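Treloar Community Help - Classroom and Activity Rooms

Sorting blocks by color: how should the table be set, and where should the bin stand?

Posted by Imogen Penrose, 15th November

I am responsible for the activity room at a small learning center, and I have been asked to write a standard setup sheet for our color sorting table. At present each member of staff arranges it differently, and the children are given slightly different instructions depending on who is on duty. The materials are small cubes in green and pink, a white table, and an open plastic bin. The bin is also pink.

I would be grateful for guidance on two points. First, should the cubes be placed in a straight line, or spread out? Second, does the color of the bin matter if the children are asked to place cubes of both colors in it? Our budget for the room is $50 until July, so I would prefer to keep the bin we have.

Willy Lambrechts

Our center has used a written setup sheet for this activity for several years, and I can share the main provisions.

Spacing matters more than alignment. A loose row is quite sufficient, provided that there is a clear gap between one cube and the next and that a small hand can close on a cube without pushing its neighbor. We ask staff to turn the cubes at slightly different angles and to set one or two of them farther back, so that the child must look at each one before reaching.

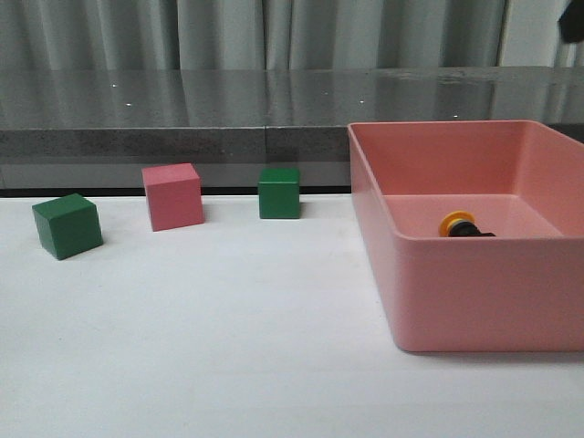 As to the bin, its color does matter. When a bin closely matches one set of cubes, many children will take it as a signal that only those cubes belong inside. If that is the rule you intend, a pink bin is very useful and the instruction can be kept short: pink goes in, green stays on the table. If both colors are to go in, the rule should be stated aloud before the first cube is moved, and repeated when the table is reset. We had the same difficulty and eventually bought a plain gray tray from Purodura for $49, although a sheet of white paper taped around the outside of the old bin served us well enough until then.

I would also recommend that the bin stand at one side of the table. A tall-walled bin in the middle hides whatever is behind it from a seated child.

Gerier

We just dump them out and let the kids get on with it. Ours are a bigger set, 275 pieces, so no one is going to place them at angles. Agree on the bin though.

Imogen Penrose

Thank you both. I will adopt the side position and the spoken rule. I intend to begin with two cubes of each color - four in all - and to add more once the group is comfortable. The draft sheet also permits staff to place a push button on the table, which the child presses when the sorting is finished.
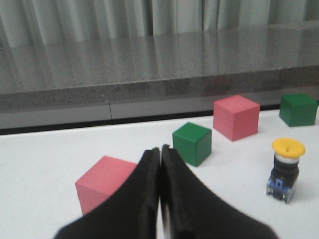 Should the cubes be returned to the same positions after each turn?

The positions should change with every turn, while the number of cubes and the place of the bin remain the same. Children who watch the turn before theirs will otherwise copy the order of movements and pay little attention to color. Our sheet simply states "reset, new positions" and leaves the arrangement to the member of staff. - Willy Lambrechts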